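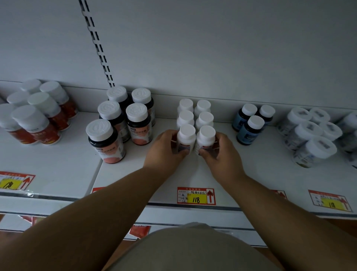 Koen Brouwer said no to the reunion special

14 December 2023

Quick one, I've got a train in a bit.

So the Okbridge reunion. Watched it last night, both halves, tea going cold. And the whole thing is built around a man who isn't in it. Koen Brouwer hosted that quiz for years, read every question in that slow voice, and he turned down the special back in October. Said he was done with TV and liked being home. Fine! Let him be home.

But no, they had to spend a good 30 minutes on why he wasn't there. Is he ill, is he broke, did he fall out with Goossens (the producer, the one with the scarves). Old clips. Sad piano. Two former contestants guessing about his marriage, which, how would they know.

I met him once, at a signing at the Brollbridge bookstore. 200 people in line and he asked everyone what thier favorite subject was at school. I panicked and said geography. I hate geography. He said "good, rivers" and signed the book. Lovely man.

Anyway the interview he gave Jandau last week is much better then the special. It's only a podcast, no clips, him and one host talking. He says he never wanted to be the story. Talks about learning to bake, badly. Gets asked if he'd ever marry again and just laughs for ages – then says he has a dog now and the dog is strict.

That bit made me like him even more.

Comments on the show's page were past 500 this morning, mostly people asking for the old episodes to be put back up. Same. Series two especially, the one with the twins and the tie-break on moons.

Ok, train. Will fix typos later, probably won't.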